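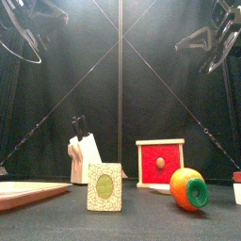
What is the Fluven Gorge day trip?
It is a one-day excursion from the town of Plerness to the gorge of the Fluven river, made by local train and on foot, with a return to Plerness the same evening.

The Fluven Gorge day trip is a common tourist route between Plerness and the upper valley of the Fluven. Most visitors take the train to Clunden, walk up through the gorge to the hamlet of Krajčí, and come back down by bus. The walking part is 9 kilometers long. The route can be done in either direction, although the uphill direction is the one signposted for visitors and the one used by tour operators.

Geography

The Fluven rises on a wide, boggy plateau above Krajčí and drops through a narrow limestone valley before reaching flatter farmland at Clunden. The gorge proper takes up the middle third of the walk. At its tightest point, known as the Needle, the path runs on a ledge cut into the east wall. The height gain between Clunden station and Krajčí is 189 meters, most of it in the last part of the walk, where the path leaves the river and climbs through beech woods.

There are 2 waterfalls on the route. The lower one can be seen from the main path. The upper one is reached by a short side trail with steps, which is closed when the river is high.

History

A mule track through the gorge linked Krajčí with the market at Clunden long before the railroad came. Salt and iron goods went up, and cheese, wool and charcoal came down. The track lost most of its traffic when a road was built along the western ridge, and parts of it fell into the river over the following decades.

Interest in the gorge as a place to visit began with the opening of the branch line from Plerness. Guesthouses in Clunden hired out guides and ponies for the lower section. The ledge at the Needle was widened and given a handrail later, and this made it possible to walk the full length without a guide.

The writer Hedvika Vaněk lived in Krajčí for several years and described the walk in her travel book "Up the Fluven." Her account starts at Krajčí and goes downhill. She complained at length about the price of soup in Clunden, and the passage is quoted on the menu of the station café there.

Getting there

Trains to Clunden leave Plerness from the short platform on the north side of the station. The ride takes under an hour. Tickets bought at the machine cover the train only. A combined ticket that includes the bus from Krajčí is sold at the counter.

Bus 19 runs from Krajčí back to Plerness by the ridge road. Service is frequent in summer and thins out after September, when the last departure is in the late afternoon. Walkers who miss it can return to Clunden on foot or call a taxi from the inn. There is parking at Clunden station, but very little at Krajčí, and the lane into the hamlet is closed to coaches.

Organized tours

Several companies in Plerness sell the trip as a guided tour. These normally include the train, a guide for the gorge and a minibus back. Lunch is usually extra. Some tours skip the walk and drive both ways, stopping at the viewpoint on the ridge road, from which the river itself is not visible.

Conditions

The path is free to enter and open all year, apart from closures for rockfall or high water. Notices are posted at both ends and at Plerness station. The surface is stony and often slick near the lower waterfall. Strollers and bicycles are not allowed past the first footbridge. Dogs must be kept on a leash. Phone coverage is poor between the first footbridge and the beech woods.

Food and lodging

Clunden has a café at the station, a bakery and a small hotel. Krajčí has one inn, which serves hot meals until mid-afternoon and rents out a few rooms. Drinking water is available at a spring beside the chapel in Krajčí.

Bus and train details on this page were last checked on 11 May 2025.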